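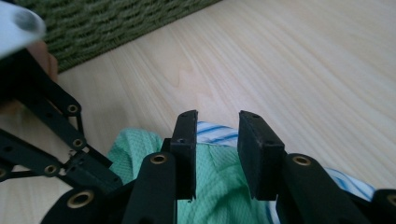
The green fabric, waffle side up.

It has been the practice of this household since October to review the small textiles twice a year, and the spring review is now complete. Readers who followed the earlier entries on the linen shelf will recall that it had reached a state in which no single item could be withdrawn without disturbing the others.

The present arrangement relies on pouches. Small pieces that will not hold a fold are placed together in a soft bag, and the bag is then assigned to a basket. The pouches were purchased from Lometti over the winter, at a cost of almost 100 dollars for the full set. Dekeck offers a similar product in a heavier cloth, which was considered and declined on the grounds that it does not collapse when partly filled.

Work is carried out at the pale table, one pouch at a time, with the basket to the left. 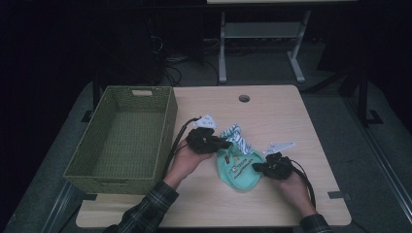

Stripes are kept with stripes wherever possible. The author has found that a pouch should be filled from the bottom corners first, and that pressing the contents down through the middle produces a lump which no later adjustment will correct. Socks without a partner are retained for one further season - a generous term, in the view of this household.

The green woven basket will remain in use. A second of the same size has been requested from the shop in Kendcombe, where delivery is said to be slow at this time of year. The bath towels will be addressed in a separate entry, as they require a deeper shelf than the one currently available.

Posted 10 May 2023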